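Eleven old office towers and a weekend

18 Mar 2018

I finally got through the stack of desktops from Plellard. They closed their upstairs office in June and Gerrit Potgieter, who used to sit two desks over from me at Jestisthorpe, asked if I wanted the computers before they went to the recycler. I said yes without asking how many. They have been sitting under the stairs ever since, and my wife has been patient about it.

Most of them are the same sort of thing. Black business towers, green boards, the kind where the parts you are supposed to touch are colored blue. I like these cases a lot more than the home-built ones I used to buy. You can get almost everything out without a screwdriver once you know where the latches are, and the manufacturer service manuals are usually still online if you don't.

My plan was simple. Open each one, clean it, check the memory, put in a working drive, install Linux, and hand the good ones to Lungile Mkhize for her homework room. Anything past saving would get stripped for parts. She has tables and monitors already and wanted machines that could run a browser and a word processor.

I do everything with the tower on its side. Cord out first, then I hold the power button down for a few seconds to drain what's left, then the side panel comes off. I used to work on them standing up and I dropped a lot of screws into power supplies that way. With the case flat, a dropped screw lands on the motherboard where you can at least see it.

Dust was worse than I expected in some and hardly there in others. The ones that had stood on carpet had gray felt packed into the front vents and between the fins of the heatsink. I took the heatsinks off those, brushed them out in the garage, wiped off the old thermal paste with alcohol and put on a small dot of new paste. The old stuff had gone to chalk on every machine I checked. If you are only going to do one thing to a computer this age, do that. The fans get noticeably quieter.

Memory is where I lost the most time. A machine that beeps and shows nothing on the screen has a memory problem more often than not, and half the time the cure is just to take the sticks out and push them back in. The slots need more force than people think. I press one end until the clip snaps, then the other end, and I look along the top edge afterward to see that the stick is level. Two of the towers came to life after nothing more than that. 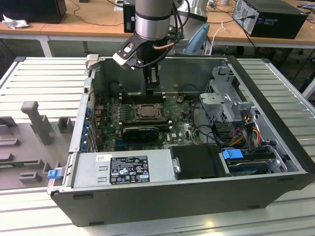 I tested every stick overnight with a memory checker, one machine at a time, on the workbench by the window. A full pass takes longer than you want it to. I had one stick that ran clean for three hours and then threw 1,582 errors before breakfast. It went into the bag marked bad, and I wrote on it with a paint pen so I wouldn't be tempted to try it again in a year.

The other thing I learned is to read the board before buying anything. I ordered memory for the whole batch based on the first tower I opened, and two of the others turned out to take a different type. They look close enough that you can talk yourself into it, but the notch is in another spot and they will not seat. The seller, a small shop called Allance, took them back and charged me 13 dollars for restocking. Fair enough.

Graphics cards. A few of the towers had one in, and for a homework room I took them out if the board had its own video output. That's less heat and less noise, and one less fan to fail. There is a catch at the end of the slot that you have to release before you pull. I broke one by forgetting it. The slot still works, but the card in it now relies entirely on its bracket at the back of the case, so I picked that machine to go without a card.

Hard drives got wiped before anything else happened to them. Gerrit's company said they had done it already, and on most they had. One still booted straight to a login screen with someone's name on it, so I did them all again, no exceptions. Then I looked at the hours and the reallocated sectors on each drive and kept only the ones with nothing to worry about. That left me short, and I bought a few small solid state drives to make up the difference. They make more difference to how an old computer feels than any other part. I'd put one in everything if the budget allowed.

Power supplies I left alone, except for blowing out the dust and listening to the fan. I do not open them. If one smells burned or the fan grinds, I swap the whole unit. I had one like that, and I took its replacement from a tower with a cracked board, so it cost me nothing but the time to route the wires again. I should have taken a picture of the cables before pulling them. I say this every time.

Cables in general take up more of the evening than they should. The data cables on these are all black, and once two of them cross under a drive cage you can't tell which is which. I put a bit of masking tape on each end with a number. It looks bad, but nobody will see it once the panel is on.

Final tally: eight good ones, three for parts. I put the system on a USB stick and let the installs run while I cleaned keyboards. Siyabonga Gumede drove over with his van and we loaded the towers in between moving blankets, standing up, with the cords in a separate box. I spent just under 400 dollars in total, nearly all of it on drives.

Lungile has had them running for a week now. One of them shuts off by itself after an hour or so — I suspect the paste on that one, as it was the last I did and I was tired — and I'll go over there with a screwdriver when I get a chance. The rest are fine so far.

I still have the three stripped cases under the stairs, plus a box of fans, brackets and blue plastic drive rails. If you are local and need any of it for a similar model, leave a comment with the part number and I'll look. The bad memory is going to the recycler.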